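Getting a Patio Clean Without Ruining It
Posted 4/3/22

I used to think cleaning a concrete patio meant renting the biggest pressure washer in the shop and going at it until my arms shook. Please don't! My neighbor Yaw Bonsu did that two summers ago and carved a lovely set of stripes into his, and they're still there.

So start with a dry sweep, and do it properly, with a stiff outdoor broom and not the kitchen one. Get the leaves and grit off first or you'll just be making soup. Move the pots too (yes, even the heavy one), and don't put them back until everything is bone dry, or you'll get a ring under each.

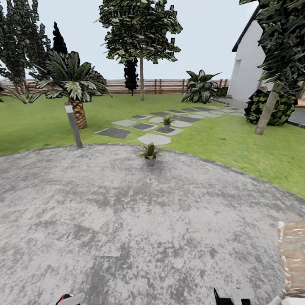 Potted plant at the rim, stepping stones heading off across the lawn.

For everyday grime I mix a squirt of dish soap into a bucket of warm water, wet the concrete down with the hose, scrub in small sections and rinse before the suds dry. That's it. I've tried fancier stuff. The Hellumura cleaner I bought last July smelled wonderful and did exactly what the dish soap does.
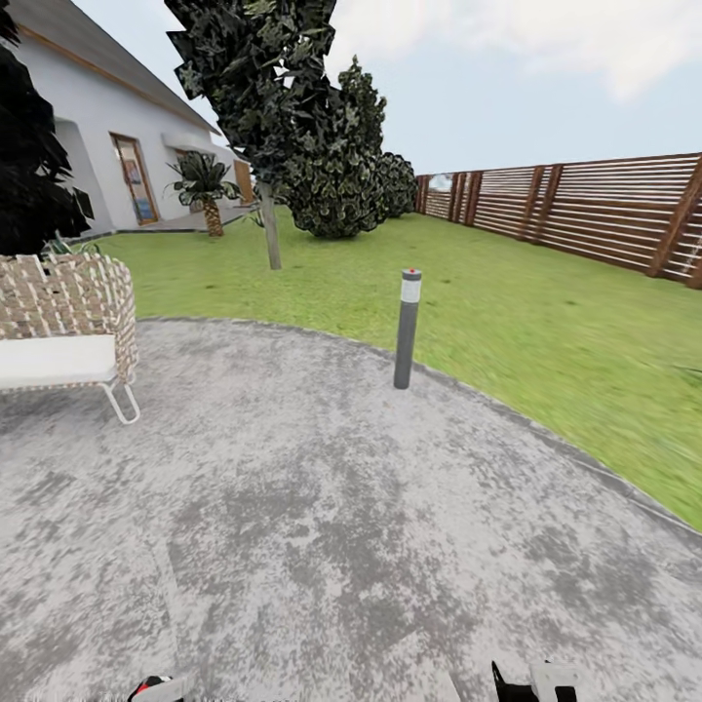

Edges are where I get fussy. Dirt washes outward and sits there, and then the grass starts creeping over to join it. If you have a narrow curb running between the paving and the lawn, like the gray one following the curve here, run an old butter knife or a half-moon edger along the grass side a couple of times a season. Then brush the curb itself with a hand brush, rinse toward a spot where the water can drain, and keep strong cleaners well away from the lawn.

Oil and grease need something different. Cover a fresh spot with plain clay cat litter, grind it in a little with your shoe, and leave it overnight. Sweep up, then scrub what's left with a paste of baking soda and water.
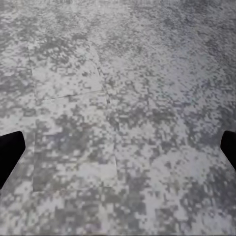 If a shadow is still showing after that, do the paste again before you reach for anything harsher. Old stains can take three or four rounds, and I usually do mine in the evening while dinner's in the oven. Rust is its own headache, and I'll get to that one when I've finished arguing with the mark under my grill.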